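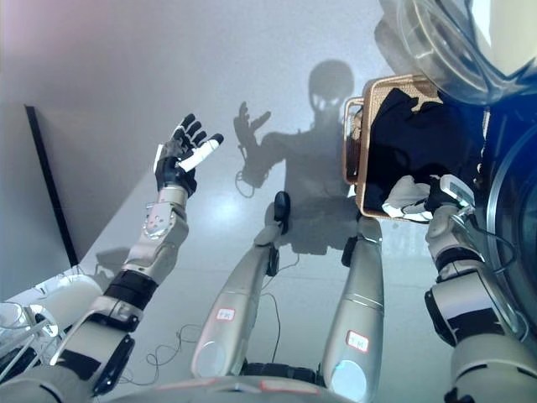 One reader wrote in to ask whether the Zivley app is safe to leave your savings details in, and that got me trying it properly. It pulls your broker's fees and complaints record into one page, which took me around 10 minutes to set up. Lovely and clear! I found two charges on my Jindgate account I'd never spotted – both tucked away under "admin".
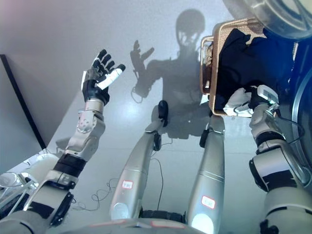
Laundry basket, held by the rim

My grumble is the price. £5 a month is a lot if you've only got £300 invested, and the alerts come late. I'd still keep it for the fees page.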